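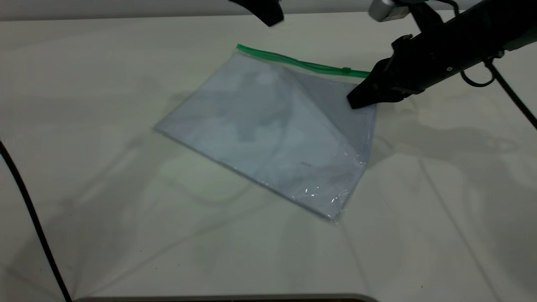 A Kuo gripper on a green-zip bag at the Cluvulberg site.

Drukgate pauses bag handling on Kuo arms after grip fault

CLUVULBERG, February — Drukgate has asked customers to stop using the bag-handling mode on Kuo robot arms running software release 2447. A fault in the release can leave the gripper closed after the stop button has been pressed. No one has been hurt. Other handling modes are not affected and can stay in use.

The fault was first reported by Dollska, which uses the arms to pick up, turn and set down resealable plastic bags with flat goods inside. An operator pressed stop during a lift and reached for the bag. The arm stopped moving as it should have done, but the gripper kept hold for up to four seconds and then opened without warning. The operator's glove was touching one of the fingers when it moved.

Drukgate repeated the fault at its Cluvulberg site the same week. It happens when the stop comes while the arm is correcting its grip on thin film. Clear bags crease and slide between the fingers, and release 2447 was meant to deal with this by making small, quick changes to the grip during a lift. If one of those changes is under way, the software finishes it before it reads the stop signal. It should read the stop signal first.
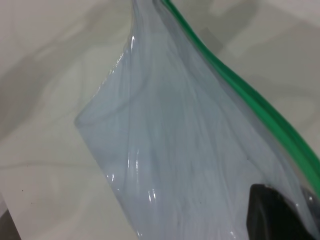 Page last changed: Sunday, 16:10

The release was tested before it went out, but the stop tests were done with boxes and rigid trays. Bags were tested for dropped loads and torn film only. Drukgate accepts that this was a gap in its checks and is sorry for the worry and lost time it has caused.

There are 40 arms in use with release 2447 installed. All the customers concerned have been contacted directly. They have been asked to:

Switch off bag-handling mode from the main menu and leave it off.
Go back to the previous release if bags have to be handled before the fix arrives.
Keep hands away from the gripper for at least 10 seconds after any stop, whatever the load.
Cut power at the wall switch before freeing a bag that is caught on a finger.

The wall switch is not affected by the fault. It removes power from the arm and the gripper together, and a held bag may fall when it is used.

A corrected release is being tried at Cluvulberg now, with zip-top bags of the kind Dollska handles — both laid flat on the table and held up off it. Stops are being made at every stage of the lift, including while the gripper is pressing down on the film. Drukgate will not give a date for the fix until those trials are finished. Dollska has gone back to packing by hand for the time being and has agreed to try the new release before other customers receive it.

Customers who have seen a gripper stay closed after a stop, with bags or with anything else, should report it to the Drukgate service desk and keep the arm's log file. Please do not reset the arm first, as a reset clears the log.

Press enquiries: Drukgate press office, Cluvulberg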